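Robotics > Research methods > How-to

How to score two-arm handling trials

31 comments | 12 shares

This page sets out how we run and score two-arm handling trials. It is written for people who have a two-arm cell already and want results they can compare from one week to the next. The method came out of the Granalton project, where we scored 863 trials and changed the rules twice along the way. The rules below are the last version.

1. Set the table

Choose your objects before you start and keep to them for the whole block. Use shapes that ask for different grips. We keep small blocks in with the round spool and the thin sticks, as a grip that suits a block is often poor on a stick.

Place the objects by hand. We tried a printed layout sheet and dropped it after the first version of the rules, since the arms did well on the printed positions and badly a few centimetres away from them. Leave the middle of the table within reach of both arms.
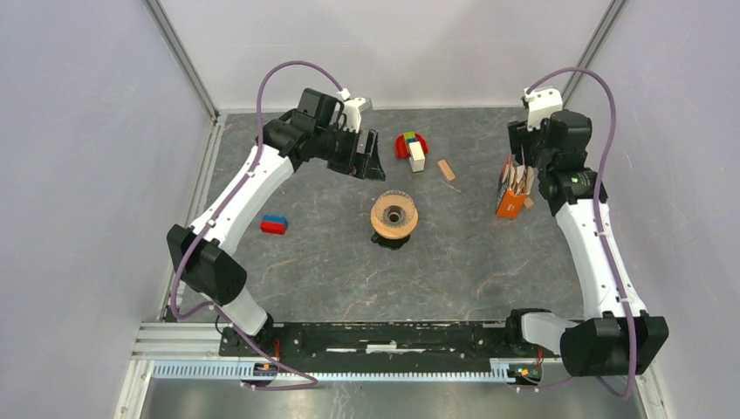
Arms over the table, with the spool in the middle and the sticks on the right.

2. Fix the start pose

Save one start pose per arm and load it before every trial. If you let each trial begin where the last one ended, the times are no use for comparison. Check that the cables hang free in the start pose and at full reach. A cable that pulls on the wrist will shift the grip a little, and that looks just like a fault in the policy when you read the scores later.

3. Run in blocks

A block is 20 trials on one task. We run five blocks per task, so each task gets 100 trials. Do not change the policy, the lighting or the objects inside a block. If something has to be changed, stop, throw the block away and start it again.

Single-arm tasks go first. Two-arm tasks, where both grippers work on one piece, go last. They fail more often, and a failed one can leave the table in a mess.
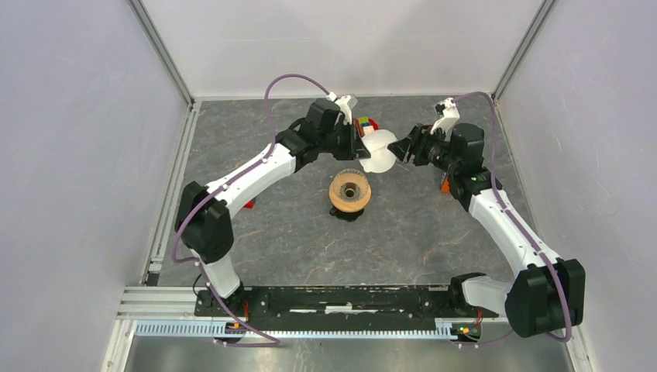
Mazandarani
Research engineer, Granalton project
21 November 2020

4. Score each trial in stages

Pass or fail on its own hides too much. For a two-arm task we give one point for each stage:

Left gripper makes contact with the piece.
Right gripper makes contact with the piece.
Both hold for the set time.
The piece ends up in the goal area.

Write down the first stage that was missed. Thin, flat pieces need extra care here. From one side a gripper can look closed on the edge when it is only resting against it, so score contact from the gripper reading and use the video as a check.

Stop the trial if neither arm has moved for 15 seconds. Score what was reached up to then.

5. Report the result

Give the score for every block as well as the mean. In our set the third stage was the weak one: both grippers reached the piece, then one let go early. We would have missed this with pass or fail scoring. The Restetti method, which we used before, gives one mark per trial and put these in the same group as trials where no contact was made at all.

Still to do: the Ginberg score sheet has no column for discarded blocks. We will add one in December.

Filed under: robot arms, testing, two-arm tasks

Contact | © 2020 Granalton project | Back to top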